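Service Robotics in the Home: Faults and Failures
Week 2 handout: the duvet that would not let go
Notes by Meifang Shao

Read before the seminar. Bring the log extract, printed, because the room's projector has faults of its own.

1. Background

The Arkico trial asked a humanoid to do one job: take hold of a duvet, pull it straight, let go and step back. The hand controller was Odulex, release 14. Run 646 is the one we study. The robot managed the first two parts of the job well and then stepped back with the duvet still in its hand. The duvet came too, followed by most of what was on the bed. The operator pressed the stop after 20 seconds, most of which went on looking for the stop.

2. What the log says

At the end of the pull the controller sent "open". The fingers reported "open". One fingertip had a fold of cotton caught in its joint, and no sensor in the hand was placed to notice. As far as the software knew, the job was done and it was time to leave.
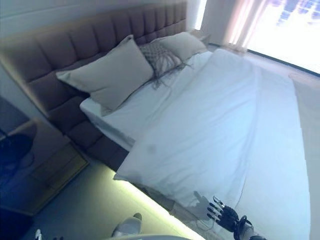

Fig. 1. Head camera view, fingers spread over the foot of the bed.

Look at Fig. 1 with the log in mind. An open hand tells you where the fingers are. It tells you nothing about what the fabric is doing. Note also the cable looped near the hand and hanging over the duvet's edge — a second thing to snag, and absent from the risk sheet. The bright window deserves a line in your answer too, if you plan to rely on vision to check the release.

3. Two readings of the fault

Lima blames the hardware: cover the joints and the cloth has nowhere to go. Henríquez blames the step back, which ran on a timer and never checked the load at the wrist. Both wrote long reports. Neither mentions the hard-to-find stop button, which I would have put on page one.

4. For the seminar

Draft a release check using wrist force alone. State what the robot should do when the check fails. "Try again" will be sent back to you.

Reading: the Lima report, section 2 only. The rest is mostly about gloves.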